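I've been asked a few times now how the table's going, so I'm going to put it all in one thread and then hopefully I can stop answering it in bits in the replies. Make a cuppa, I do go on.

For anyone new, this is the table I bought second-hand from a lady two suburbs over, who was moving to a smaller place and couldn't take it with her. I paid $255 for it, which felt like a lot for something with a mystery stain and a leg that clicked, but I'd been looking since autumn and I'd fallen for it before I was even through her front door.

She thought it was a Granström but couldn't find a label anywhere, and I've been underneath with a torch and couldn't find one either. There's a pencilled 53 on the inside of one rail and that's all the paperwork it came with. If the number means anything to anyone, please tell me!

It had been varnished at some point, that thick orangey kind that goes sticky in summer. Every time you lifted a placemat it made a little kissing noise. My daughter loved that. I did not.

So in July I decided I'd do something about it, because July is cold and miserable and I reckoned sanding would keep me warm. It did, I'll give it that. I was out in the carport in two jumpers and by morning tea I was down to a t-shirt with a beanie on.

I borrowed a sander from Suqin Yuan up the road, who has been endlessly patient with me and who also lent me a mask, a set of trestles and half a packet of discs. If you're reading this, Suqin, I owe you the discs and a cake, and I haven't forgotten about either.

A few of you wanted to know about grits. I started at 80 to get through the varnish, then 120, then 180, and I stopped there. I know some people go on to 240 but my arms had opinions. The first pass was by far the worst, the old finish gums up the disc and you go through them like biscuits.

The bit I'd do differently is the corners. I got impatient and leaned on the sander on its edge and made a dip near one end. You can't see it but you can feel it if you run your hand along, and I do run my hand along, every single time I walk past, just to annoy myself.

The mystery stain came out at 120, mostly. I'd convinced myself it was ink and would go all the way through. There's a faint shadow if you know where to look and I've put the fruit bowl there.

Then came the long week of deciding on a finish, which my family would like me never to mention again. I had little test patches all over the underside. I tried an oil from the Gulberg range first and it was lovely but it brought the orange straight back, and I hadn't sanded for three days to end up with orange.

What I ended up with was a matt hardwax oil by Amero, in the one that's supposed to keep pale timber pale. Two thin coats with a lint-free cloth, overnight between, and a very light rub by hand before the second. Thin really does mean thin. I put far too much on my first test patch and it stayed tacky for days.

I should say I've got no connection to any of these people, I bought the tin with my own money like everyone else. It wasn't cheap, but there's well over half of it left and I've got my eye on the bedside tables.

We carried it back inside between the three of us, with a lot of shouting around the doorway, and then none of us wanted to put anything on it. We ate tea on our laps for two nights so as not to spoil it. Ridiculous, really, when you've gone to all that trouble to get a table you can use.

It's back in use now. Breakfast, homework, tax, the lot. The sticky feeling's completely gone and so is the kissing noise, and my daughter has asked if I can put it back.

What I hadn't expected was the grain. Under all that orange you could tell it was wood and that was about it. Now there's this long stretched-out oval sort of figure in it, with all the lines looping round and then running off down the table, a bit like a contour map. I'd owned it for weeks and had no idea it was there. 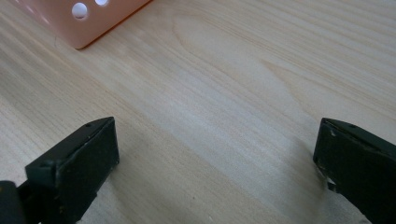
I keep tracing round it with my finger while I'm on the phone. My dad says the proper name is cathedral grain, and he was so pleased to be asked that he rang back later with more. You get it when the board is cut a certain way through the log, and the straight stripy bits come from the same tree, just cut nearer to where the lines run upright. I've probably mangled that, so woodworkers, be gentle with me.

The colour moves about a lot through the day too. First thing in the morning it's nearly cream, and by late afternoon it's gone a bit honey. I thought I'd want it all one even colour but I've come right round on that.

Someone asked what the timber is and I'm sorry, I still don't know! Ash and oak have both been suggested and I've had a very firm vote for elm from a man at the hardware shop who'd only seen it on my phone. I'm happy to keep collecting votes.

For looking after it, all I do is wipe it with a damp cloth and then a dry one. No spray, no vinegar. I did buy a bottle of Skilleck cleaner in a panic and it's still got the seal on. Hot things go on a mat, and I've become a terrible bore about wet glasses.

And for those wanting the full damage, it came to just under $400 with the table, the oil, the cloths and the discs I still owe. I've left out the pizzas. I looked at new ones in the shops before I started and I'm very comfortable with that figure.

The leg that clicked still clicks, by the way. I've tightened everything there is to tighten. If anybody has fixed one of these, the kind with a bolt going through a metal corner plate, I'd love to hear what you did — I've got a free afternoon coming up and I'd like to have a proper go at it before I give the sander back.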